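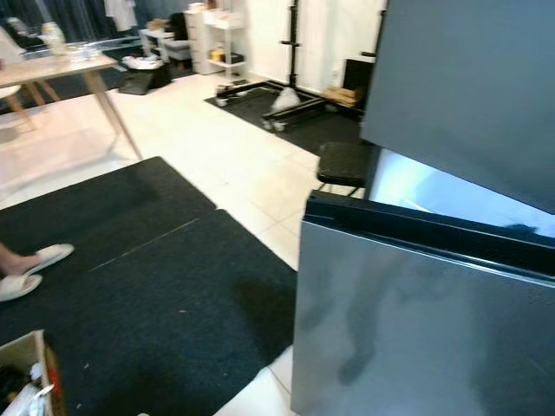
Karla Cortés left a comment under my April post asking why a policy that loads a dryer correctly in one home should need any new data at all before it works in the next. Her view was that 95 per cent on the original site ought to carry over if the visual encoder is any good, and that if it doesn't, the encoder is the thing to fix. I wrote a short reply at the time and wasn't happy with it, so this is the longer one.

The short version is that I agree with half of it. The encoder matters. But when we split the failures by phase, most of them were not recognition failures in any useful sense. The policy knew where the opening was. It approached the opening from a body position that made the next phase impossible, and then did the next phase anyway.

Some background for anyone who skipped April. The policy is a fairly ordinary imitation learner: egocentric video from head height plus proprioception in, action chunks out, with a transformer in the middle. Nindach is the name of the training code and Nanent is the evaluation harness that goes with it. The training set was egocentric demonstrations of household tasks, nearly all from one site, which we call Cabanatuan for reasons that predate me. The second site is Oltasent. Same task family, different rooms, different appliances, different floor.

We ran 50 trials at each site with the unmodified policy. At Cabanatuan it scored 95 per cent averaged over phases, where a phase is one of approach, align, reach in, release and withdraw. (Averaging over phases flatters the number. A trial that fails at release still collects credit for the first three. I now think we should have reported whole-trial success first and put the phase average in a table.) At Oltasent the phase average fell to 70 per cent. Nearly all of the drop was in align and reach in.

Hinata Hirose suggested the test that cleared this up. Take the Oltasent recordings, freeze the encoder, and train a linear probe to predict whether the opening is in view and which side of the image it sits on. If the encoder were the bottleneck, the probe should do badly. It did well, and only slightly worse than the same probe on Cabanatuan recordings. So the information gets through. The action head has learned to ignore it in favour of something cheaper.

The cheaper thing, as far as I can tell, is the layout of the floor. At Cabanatuan the demonstrators stood in much the same spot every time, and the lower part of the image is very consistent when you stand in the same spot and look down. The policy uses it as a position fix. In the Oltasent view at the top of this post there are black rubber mats over glossy white tiles, and the edge between the two is one of the strongest contours available. A policy that has learned to read its stance from the floor will read something from that edge, and what it reads will be wrong. When we masked the lower third of the image at test time, performance at Cabanatuan got worse and performance at Oltasent got slightly better. I would not recommend masking as a fix. It throws out the feet, the mat and often the nearest part of the appliance, but as a diagnostic it is cheap and takes an afternoon.

The appliance causes a second problem, smaller but more interesting to me. Brushed metal returns a blurred reflection of whatever is in front of it, and the reflection moves as the head moves. A bright interior next to a dark panel also pushes the exposure around, so the room behind changes in brightness while the geometry stays put. Colour jitter in training covers the second effect reasonably well. It does nothing for the first. We tried random specular overlays and they didn't help, possibly because they were synthetic and looked it.

What did help was dull. We collected a small number of new demonstrations at Cabanatuan, with demonstrators told to start from varied positions and to correct their stance on the way in. No data from Oltasent was added. Align recovered most of the lost ground and reach in followed it, as you'd expect, given that reach in mostly fails when align has already gone badly. I'm holding back the exact figure until the rerun is finished, as the first batch was scored by 2 people who disagreed on what counts as aligned, and I'd like that settled in writing before I quote anything.

So, to Karla's question: new data was needed, but it didn't have to come from the new home. It had to contain corrections, which our original set hardly did. Whether a better encoder would have got there on its own I can't say. We only tried the one – compute is the limit there, as usual – and a probe tells you what can be decoded, which is a weaker claim than what a different action head would choose to use.

Still to do: whole-trial numbers for both sites, the masking test repeated on the retrained policy, and a written definition of each phase boundary in the Nanent docs. If you have run something similar with a wrist view added, I'd like to know whether the floor dependence went away or just moved.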